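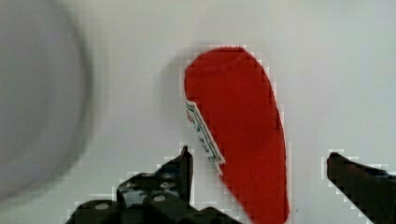

Handout 4: Teaching by Showing
Plesham Robotics Short Course, Part Two
Revised Dec 2, 2025

These notes go with the practical. Reading them first is recommended, and experience suggests that most of you will read them on the bus home.

1. What counts as a demonstration

A demonstration is one complete go at the task, from the start pose to the stop pose, with you doing the thinking and the arm doing the moving. The recorder stores the joint positions, the gripper opening and every camera view on the same clock. It also stores your hesitations, your second thoughts and the moment when you turned round to talk to your neighbour. The model has no idea which of these you meant.

There are two ways of giving one.

By hand. You hold the arm itself and push it through the task. It is quick to learn and you feel the contact through your own fingers. The drawback is that you are standing in the way. If your sleeve is in every training picture, the policy may come to depend on your sleeve, and you will have to attend all its future performances.

By remote control. You move a small leader arm and the working arm copies it. The pictures are cleaner, but you feel almost nothing, and for the first ten minutes everybody squeezes too hard. We use this method for all assessed work. The leader arms are the old Keskinen pair, and the left one has a stiff elbow. Swap if you must, but write down which one you used.

2. Before you record

Home the arm. Check that the wrist camera is giving a live picture and has not frozen on the last group's best moment. Know where the emergency stop is without having to look for it.

Then agree the instruction in words. "Put the strawberry in the colander" is a task. "Tidy up a bit" is what your parents used to say, and it worked about as well then.
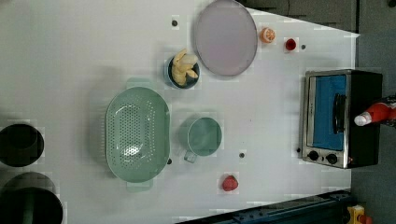 Settle what may change between goes and what must stay put. If the colander is always in the same place, the model will learn the place and ignore the colander. Move the target, turn it, and start the arm from slightly different positions. Leave other items on the table too — a policy trained on a bare surface tends to take the first bowl it meets rather badly.

3. Driving

Approach from above and slow down for the last part. Open the gripper wider than you think you need, and bring it down with a finger on each side of the object before you start closing. Watch the wrist view at this point, as the overhead view will flatter you.

Soft things forgive a crooked grasp and round hard things don't. If you miss, you have a choice. A short, tidy second attempt is worth keeping, and a few of these in the set teach the arm to recover. A long hunt around the tabletop should be thrown away, however heroic it felt.

Don't pause in mid-air to plan. Long pauses are the commonest fault we see. The trained arm reaches the same spot, remembers that this is where one stops, and stops. Last November a group produced an arm that hung over a cup in what looked like deep regret until someone cut the power.

4. How many

Each person gives 10 practice goes, which are deleted. Each group then records 200 for the set. The upload to Seren refuses any episode longer than 1000 steps, without saying so very clearly, so look at the episode list afterwards and see that yours are all there.

More is usually better, up to a point. A group last year handed in more than 300, nearly all of them driven by one person in one sitting, and you could tell from the curves when lunch was. Take turns.

5. Labels

Mark each go as good, recovered or bad, straight after driving it. Bad ones stay in the Rarent folder but are left out of training. Please don't mark your own as good out of loyalty.

6. To hand in

The episode list with labels, the exact wording of your instruction, and one page on what the arm got wrong and which of your own habits it seems to have picked up. Groups who find no such habits will be asked to watch their recordings again.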